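Table Decor Rental – Frequently Asked Questions

How far ahead should I book for fall?
Orders for October fill up first. Please send your list to Brarer at least 30 days before your event.

Can I mix pieces from different sets?
Yes. Plates, runners and small decorations are all rented by the piece, with a minimum of four of any plate.

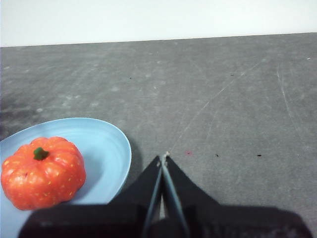
How do I keep small decorations from getting lost on the table?
Our Molliletti plates come in oval and round, and most customers use the ovals to hold the little things. A toy pumpkin can sit right on the plate, and orange shows up well against light blue on a gray tabletop. Keep candles off the plates – wax gets into the ridges.

Do I need to wash everything before I return it?
Scrape and rinse the plates. Wipe decorations with a damp cloth and don't soak them.

What if something breaks?
Tell us when you bring the order back. We replace up to two plates per order at no charge.

Where do I pick up?
At the Wojcik warehouse, side door.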